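Grutport Completes Simulated Comparison of Two Gripper Controllers

Joint work with Prakex tested both programs on a single small brick; full results and settings to be released to members

27/01/2019

Grutport, the regional test center for industrial handling, has completed a comparison of two controllers for two-finger robot grippers. The work was carried out with Prakex, which supplied the simulation software, and covered 848 grasp attempts on one model arm and one model part. The results will be used to decide which controller is offered to member companies for their own trials.

The first controller, known as Fitimer, follows a timed plan. It takes one reading of the part's position, sets the full path of the arm and closes the fingers when the plan says so. The second, known as Gallagher, takes new readings from the hand camera during the approach and corrects the path until the fingers close. Both were given the same arm, the same gripper and the same starting positions. Each was assigned half of the attempts.

The part chosen for the comparison was a small yellow toy brick with four studs. Earlier work at the center used plain cubes, which gave the two programs little to disagree about. A studded part has an uneven face, and a finger that arrives at a slight angle may close on a stud before it reaches the flat side. The brick was placed at a different angle at the start of each attempt, and the view from the hand camera was saved throughout the approach.

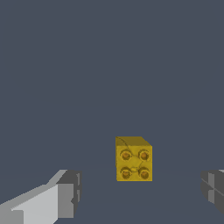

Csenge Balogh would have preferred a harder test, and told the project meeting that a plain gray background flatters any controller that depends on a camera. A member plant has bins, labels, cables and poor light, she said, and a program that finds a yellow brick against nothing at all has not yet shown that it can find a bracket in a tray of brackets. She asked that the results be released with that limit stated on the first page.

Grutport has accepted the request. The report will state that the comparison concerns control of the arm and the closing of the fingers, and that it should not be read as a test of part recognition. A second series with mixed backgrounds is planned for August.

Under the rules of the comparison, an attempt was counted as successful when the brick was lifted clear and held for 30 seconds of simulated time. An attempt was ended if the fingers pushed the brick out of reach or if the arm came to a joint limit. No attempt was repeated, and no settings were changed after the series had begun.

The clearest difference between the controllers appeared when the brick started at a marked angle to the fingers. Fitimer performed well when its first reading was accurate, and its approach was the shorter of the two. When the first reading was off, it had no means of recovering, and the fingers often met a corner of the brick. Gallagher was slower to close but turned the wrist during the last part of the approach, and its failures were spread more evenly over the starting angles.

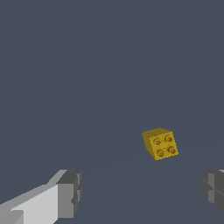
The project team also reviewed the distance at which the last correction was made. Gallagher was first set to stop correcting at 70 millimeters from the part. In the preparatory runs this left too much travel without a new reading, and the limit was reduced to 21 millimeters before the counted series began. The shorter distance was kept for all of Gallagher's attempts. Fitimer has no equivalent setting.

"The choice between these controllers depends on how well a plant knows where its parts are," said Wen-hsiung Man, who directed the comparison for Grutport. "A member with a good fixture may be served very well by the timed plan. A member whose parts arrive at any angle should look first at Gallagher, and should allow for the longer approach."

In addition to the hand camera, a fixed outside view of the arm was recorded. The outside view was used to settle attempts in which the hand camera alone did not show whether the brick was held. Two reviewers judged these attempts separately, and where they disagreed the attempt was counted as failed. 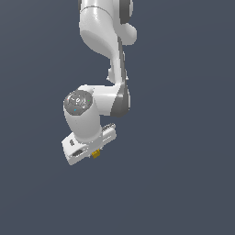 Joint positions and finger openings were logged for every attempt and will be supplied with the saved views. Members that already use the Prakex software will be able to load the arm, the gripper and the brick as a single package and run the series again with their own settings. Members that use other software will receive the starting positions as a plain table.

Both controllers will be made available for trial on the physical arm at the Grutport test hall. Members may bring parts of their own, provided that drawings are sent in advance and that the part can be held by a two-finger gripper. Trial time will be given in the order in which requests are received.

The report, the settings and the logs can be requested in writing from the Grutport member office. Questions about the simulation package should be addressed to Prakex.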